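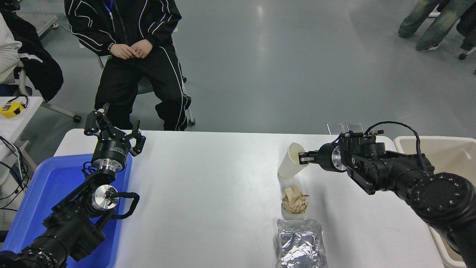 Hevgate loses its late bus from January

Last 7 to leave Stullberg at twenty past eight, single fares up 80p

The late evening buses between Stullberg and Hevgate are to stop in January. Confirmed this morning by Bundgaard, the firm that runs the route, after a fortnight of rumours and one notice that went up at the Perska Bridge stop and came down again the same afternoon.

What goes: everything on the 7 after 8.20pm. At the moment the last one out of Stullberg bus station is 11.05pm, calling at the hospital, the retail park, Perska Bridge and all stops through Hevgate to the turning circle at the top of Mill Lane. Under the new timetable the 8.20pm is the last of the day in that direction. Coming the other way, last bus from Mill Lane will be 7.35pm.

Sundays no better. First bus moves from 8.40am to 10am, and the gap between buses goes from every half hour to every hour all day.

Singles go up by 80p on the same morning. Returns too, though Bundgaard had not put a figure on those when we asked. Weekly tickets stay as they are until spring. Under-fives still free.

Petition handed in

A petition against the cuts had 2211 names on it when it was handed in at the district offices before lunch. Most of them were gathered outside the Hevgate Co-op and in the hospital canteen. A good few came from Perska, which isn't even on a bus route after the changes if you go by the draft map. (Bundgaard says the draft map is wrong and the Perska Bridge stop stays. The version on its website still had it missing at 3pm.)

Organisers want the council to pay for the evening runs for a year while passenger numbers are looked at again. They say the count Bundgaard used was done in August, with the college shut and half of Hevgate away, and that anybody who has tried to get a seat on the 9.35pm in term time would laugh at it.

Bundgaard's answer, in a statement: evening journeys have been losing money for some time, fuel and wages are up, and the company "cannot carry on running buses that do not cover their costs without outside support". It says the August count was one of several. It did not say when the others were done. We have asked.

Who uses it

Hospital staff mainly. The late shift at Stullberg General finishes at nine and the 9.35pm has been filled with nurses, porters and kitchen staff for years. A taxi to Hevgate from the hospital rank is many times the bus fare, and there are not many taxis.

Also college students on evening courses, which finish at half past eight, ten minutes after the new last bus will have gone. The college said it is "looking at start times" but could not promise anything before the new term. Car mechanics and hairdressing both run in the evening because the workshops and salon are in use all day.

Then there's the cinema, the leisure centre and the pubs. The Stullberg pool shuts at nine. Swimming club parents were among the first to sign, several of them share lifts already.

One regular on the 9.35pm, waiting at the hospital stop last night, said she would have to go down to days or leave. "I don't drive. I've never driven. I took the job because the bus was there." Another said his son could probably fetch him, some nights, not all.

Not everyone at the stop was against. A man with shopping said he would sooner have the morning buses on time than a late one he never catches. The 7.10am has been late or missing a lot this autumn and there is a fair bit of bad feeling over that one as well. Bundgaard says drivers freed up from the evenings will help there. The new timetable does show one extra morning bus, leaving Mill Lane at 6.50am and reaching the bus station in time for the early trains.

What the council says

Not much yet. The district pays towards three routes already and the money for those is set until April. A spokesman said the petition would go to the next transport meeting, that members "recognise the strength of feeling" and that officers were talking to the company. Asked if there was any money for the 7 he said it was too soon to say.

It is also possible the county could step in, as it did two winters ago when the Perska school run was dropped and then brought back with smaller vehicles. Campaigners have mentioned this as a way forward. A minibus would do, they say, nobody is asking for a double decker at eleven at night. Bundgaard said it had no minibuses spare but would "look at any proposal". The community transport scheme in Hevgate has one, used for the lunch club and hospital appointments, and is short of drivers in the evenings.

Opposition members on the council want the meeting brought forward. As things stand it falls after the new timetable has been printed, and they say that makes it pointless. The transport office says timetables can be changed with notice and have been before.

Walking it

Some have pointed out that Hevgate isn't far. True in summer. The path beside the river has no lights beyond Perska Bridge and floods at the low end most winters, and the main road has no pavement for the stretch past the quarry entrance. The council promised a pavement there when the new houses went up. The houses are lived in, the pavement is still a line on a plan. Officers said today that it is "in the programme", no date.

Cycling the same. There are racks at the bus station but the covered ones were taken out when the toilets were redone and haven't been put back.

The changes at a glance

Last bus Stullberg to Hevgate: 8.20pm (now 11.05pm)
Last bus Hevgate to Stullberg: 7.35pm (now 10.20pm)
Sundays: first bus 10am, then hourly
New early bus: 6.50am from Mill Lane, not weekends
Single fares: up 80p
Weekly tickets: no change until spring
Perska Bridge: stop stays, says Bundgaard, whatever the map shows

The Christmas timetable is separate and is not affected. Late buses run as normal up to and including the last shopping evening, then the usual holiday service. Copies at the bus station kiosk and in Hevgate library, though the library had run out when we rang and is waiting for more.

Have your say

Comments on the new timetable can be left at the bus station kiosk, on a form, or sent to Bundgaard through its website. Paper forms also at the Hevgate Co-op, ask at the till. The firm says it will read all of them but that the fare rise is settled and won't be looked at again.

Drop-in at Hevgate village hall next week, 6pm to 8pm, with somebody from the company and somebody from the district there to take questions. Those coming from Stullberg should be able to get the 8.20pm there's been so much talk about, or for now any of the later ones home again. Tea provided. Parking is behind the hall, not on the grass, which is soft after all the rain.

If you use the late 7 for work and haven't spoken to us yet we'd like to hear from you, you don't have to give your name. Ring the newsdesk or leave a note at the front counter before 5pm.

Updated 4.15pm: Bundgaard has now taken the draft map off its website. A corrected one is promised "shortly".

Updated 5.40pm: Stullberg General says it was not told of the changes before today and is asking for a meeting with the company. It has 20 staff on the late shift who live in Hevgate or Perska and is checking how many of them have no car. An earlier verson of this story gave the Sunday first bus as 10.30am. It is 10am.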